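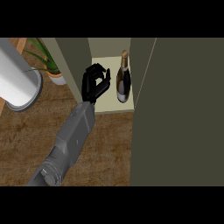
*Abb. 1: Olivgrüner Hochschrank mit Regalnische, darin Sektflasche (Champagnerform); gerendert*

**Juli, 14:20 -- Lackmuster Olivgrün, Reihe Hendport**

Träger: MDF, Kanten zweimal isoliert, Zwischenschliff Korn 320 fehlte im Lager, daher Korn 280. Grundierung Rurnance, 3 Platten, Nassfilm 75 µm. Decklack gleiche Firma, Charge 315, unverdünnt gerollt.

- Platte A: Verlauf gut, Kante unten leicht mager
- Platte B: Orangenhaut im oberen Drittel, Walze zu trocken geführt
- Platte C: wie A, nach etwa 6 Stunden staubtrocken

Farbton gegen Karte Osei geprüft: unter Tageslicht passend, unter der Werkstattröhre deutlich gelber. Glanzgrad noch nicht gemessen, Gerät liegt bei Humavport zur Kalibrierung.

Nischeninnenseiten vor dem Verleimen lackieren -- mit der Walze kommt man später nicht in die Ecken. Leimflächen abkleben.

Offen: Gitterschnitt an A und C, Platte B schleifen und neu rollen. Kratzprobe erst nach voller Durchhärtung.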